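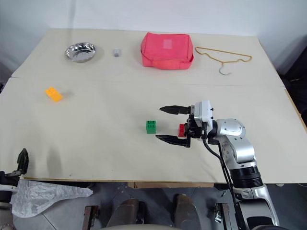 3. Materiais e procedimento

3.1 Seleção dos objetos

O estudo parte de uma pergunta simples: que nomes os falantes de português dão a objetos domésticos comuns quando não recebem nenhuma indicação sobre o seu uso. Trabalhos anteriores sobre nomeação em contexto doméstico (Briem e Nørgaard; Hafstein) recorreram sobretudo a desenhos a traço, que eliminam a cor e o material e tendem a favorecer o termo genérico. Optou-se aqui por objetos reais, dispostos sobre uma mesa clara (Figura 1).

Figura 1. Objetos sobre o tampo, entre eles uma taça de aço inoxidável de bordo canelado, uma bolsa cor de coral e um cabide de arame.

O inventário inicial foi extraído do corpus Histcombe, que reúne listas de bens domésticos e anúncios de venda em segunda mão. Foram retidos os substantivos concretos com pelo menos duas designações concorrentes, num total de 105 itens. A taça ilustra bem o critério: nas listas consultadas, objetos desse tipo surgem como «taça», «tigela», «forma» e «prato fundo», por vezes na mesma página. O cabide tem, em certas zonas, a variante «cruzeta», que os participantes mais velhos usam com regularidade. Já «bolsa», «estojo» e «necessaire» distribuem-se de modo menos claro - a função atribuída ao objeto parece pesar mais do que a região.

3.2 Participantes

Participaram 400 falantes nativos, recrutados em Braga e em Évora. Cada participante respondeu individualmente, sem limite de tempo, e foi informado de que não havia respostas certas. Excluíram-se as sessões em que o participante pediu ao entrevistador que sugerisse um nome.

3.3 Codificação

As respostas foram transcritas por dois anotadores independentes, segundo o protocolo de Siliņa e Vītola. Diminutivos e formas no plural foram reduzidos ao lema; os modificadores («de metal», «de arame», «com fecho») foram conservados num campo à parte. Quando o participante deu mais do que um nome, contou apenas o primeiro. As divergências entre anotadores resolveram-se por discussão e, nos casos restantes, por decisão de um terceiro leitor.

Depois da lematização ficaram 1.798 combinações distintas de nome e modificador. A análise da secção 4 considera apenas os nomes; os modificadores são retomados na secção 5, a propósito da diferença entre as duas cidades.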